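How Wood Gets Its Colors

Have you ever looked at a wooden table and wondered why it isn't the same color as the wooden floor underneath it? Wood comes in cream, yellow, orange, red, purple and a brown so dark you'd think somebody painted it. And most of those colors were made by the tree itself!

Let's start on the inside

Picture a tree trunk sawed straight across, like a slice of cucumber. On the outside is the bark. Just under the bark is a very thin layer called the cambium (say it: KAM-bee-um), and that's the part where new wood is made. In places with cold winters the cambium rests in January and gets going again in spring, so each year leaves a ring. You may have counted rings on a stump before. If you counted 40, the tree lived for 40 growing seasons!

The newest rings are called sapwood. Sapwood carries water up from the roots to the leaves, and it's usually pale. Pine sapwood looks a bit like butter.

Now go further in. In many trees the middle is darker, and it has its own name: heartwood. Heartwood used to be sapwood, but it has stopped carrying water. As it changes over, the tree fills it with special chemicals called extractives. Some of them taste awful to beetles. Some of them stop fungus from growing. And lots of them are colored!

So a walnut tree has a chocolate-brown middle, and a tree called purpleheart turns purple (really purple, like grape jelly) after it has been cut and the air gets to it. Ebony can be nearly black. Holly is one of the palest woods of all, almost the color of paper.

Color that changes

Wood doesn't keep the same color forever. Cherry starts out pinkish and gets deeper and redder when it sits in the light. Walnut goes the other way and slowly gets lighter. A fence left out in the sun and rain turns silvery gray, even if it was orange when it was new.

People change wood colors too. Stain soaks in and tints the wood, and varnish or oil makes it look richer. Rub a drop of water on a piece of bare wood and you'll see the color jump out right away, then fade again as it dries.

Light next to dark

Once people noticed all these colors, they started putting them side by side. Floors, music boxes, guitars, picture frames, jewelry boxes! Thin slices of wood fitted together to make a pattern or picture are called marquetry (MAR-kuh-tree). Games use the trick as well, and a chessboard is a great place to spot it.
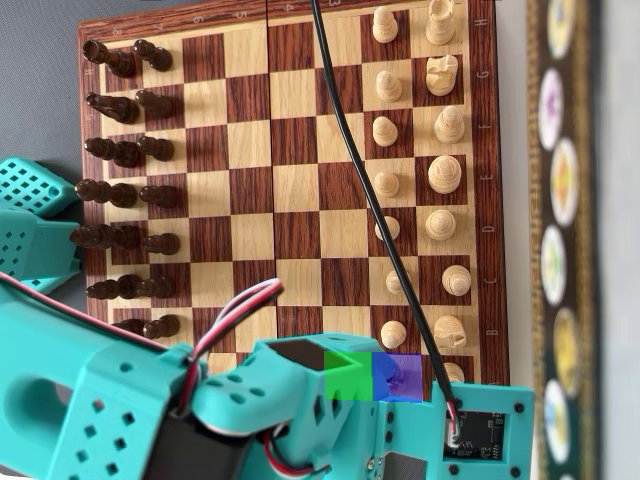
Light oak and dark rosewood squares on a chessboard.

Try it: a wood color hunt

You'll need a sheet of paper, some crayons and a grown-up who doesn't mind you crawling under the furniture.

Walk through your home and find the lightest piece of wood you can. Color a patch to match it. Then find the darkest, and fill in the ones between. Look underneath tables and inside drawers, where there's often no varnish and the wood is a different shade. Write down where you found each one, and ask if anybody knows what kind of tree it came from.

Words to know
Cambium: the thin layer where a tree makes new wood
Sapwood: the younger wood that carries water
Heartwood: the older wood in the middle
Extractives: chemicals that give heartwood its color, smell and bug-proofing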